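Incident notice: bowl-stacking trials paused after grip release fault

May | Prenik Automation Bulletin | Safety and Operations

Bowl-stacking trials at the Hudach hall were suspended for 22 working days following a fault in the release sequence of a two-armed robot. There were no injuries. The unit has since returned to limited service under revised conditions, which are set out in this notice.

At the time of the fault, the controller had recorded the task as complete and issued the command to open the fingers. The right gripper opened only part of the way and the arm began its retreat with the bowl still caught. The bowl left the table and landed inside the marked floor area. An operator pressed the emergency stop.

A review of the logs by Urbonaitė Engineering covered 331 cycles. It found that the grip reading had drifted upward over the course of the shift, so that the controller could not distinguish a light hold from a full release. The hard stop performed as designed. The software check that should have prevented the arm from moving did not.

Pink bowls at the Hudach work table, with black grippers of the type covered by the review.
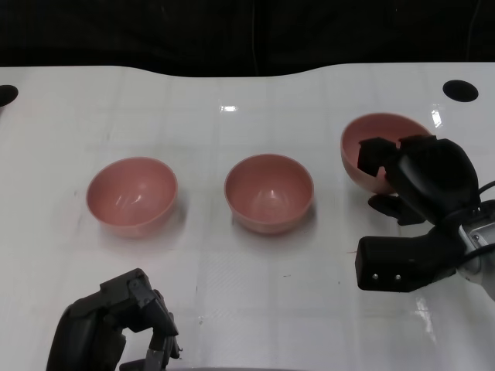
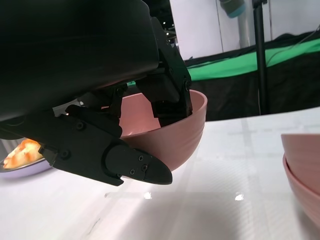

Also at Hudach — gripper fingers and their sensor pads.

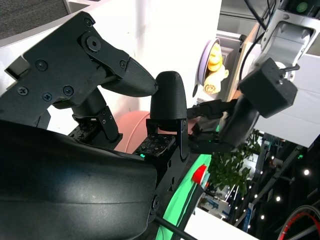

Does the fault affect other units at Hudach or at the Poder site?

Every unit running the same controller release is treated as affected until its grip reading has been recalibrated and signed off by the shift supervisor. Units at Poder remain on the earlier release and may continue in normal use.

Until further notice, arm speed is limited to 70 per cent of the rated value during release and retreat. Grip readings are to be zeroed at the start of each shift and again after any stop. Staff must remain behind the floor marking while either arm is powered, including during pauses between cycles.

Partial releases are to be reported on form 1830, whether or not an object has been dropped.

Shared 22 times | 3 comments

Contact the Safety and Operations desk | © Prenik Automation | Back to top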